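Session 4 – Laying out pretend food for the home corner
Salldale early years course, unit 2
July 29, 2024

Quick recap from last time: storage. Open trays, low shelf, one kind of thing per tray. If you missed it get the notes off the shared folder, I'm not going over it again.

Today – plates and play food. Sounds small. Takes up most of the hour every year.

Plates first

Plain colour, no pattern. A child of two or three is looking for the edge of the food, and cartoon prints get in the way. Yellow, blue, green all fine. White is fine too but shows every mark by February.

A rim helps. Things roll – peas and eggs especially – and a raised edge keeps them on when the plate is carried across the room. Flat discs look nice in the catalogue and are hopeless.

Size: a plate a child can hold with two hands, elbows in. Try it yourself sitting on the floor, you'll get a feel for it.

The Noveck box (stock no. 817) has plates and food packed together. The Jacquet one is food only, so check before you order or you end up like us with 44 sausages and nothing to put them on.

One item, one plate

Start here with new groups. One plate, one piece of food, set in the middle with clear space all round it. Then stop. Let them come to it.

What you're listening for:
naming – "chicken", "egg", or a sound, or a point
offering – the plate gets handed to you or another child
asking – "more", "hot", "mine"

Only then a second item. If you tip the whole tray out they sort, throw and wander off. Seen it at Mirnbridge, seen it here.

Lay it the same way each time for the first week. Drumstick: fat end away from the child, thin end towards them, so its ready to be picked up by the thin end. Slice of cake: point towards them. Fish: doesn't matter, they'll turn it round anyway.

Texture

Rough foods get handled for longer than smooth ones. Breaded chicken, broccoli, a crusty loaf. Put one rough and one smooth next to each other in week two and ask which is which. Don't teach the word "crumbly" before they've had it in their hands.

Cleaning – rough surfaces hold dirt. Soft brush, warm soapy water, leave on a rack overnight. Check the label before soaking anything, some are foam inside and never dry out. Smooth plates just wipe.

Check for bits comming off. Anything that sheds goes in the bin, not back in the tray. Same goes for a cracked plate.

Mouths

They will. Under threes, nothing that fits in the choke tester, and that includes broken halves. Look at the thin end on any drumstick or lolly, that's where the chewing happens.

For next time

Set out one plate and one food item at your placement. Watch for ten minutes. Write down what was said and done, in order, no opinions. One side of A4, 244 words is plenty, please not 1000.

Bring the plate too if your setting will let you borrow it. We'll be swapping round and comparing rims, sizes and colours before we go on to cups and spoons.

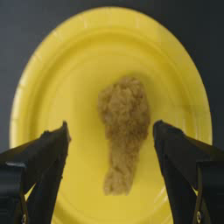
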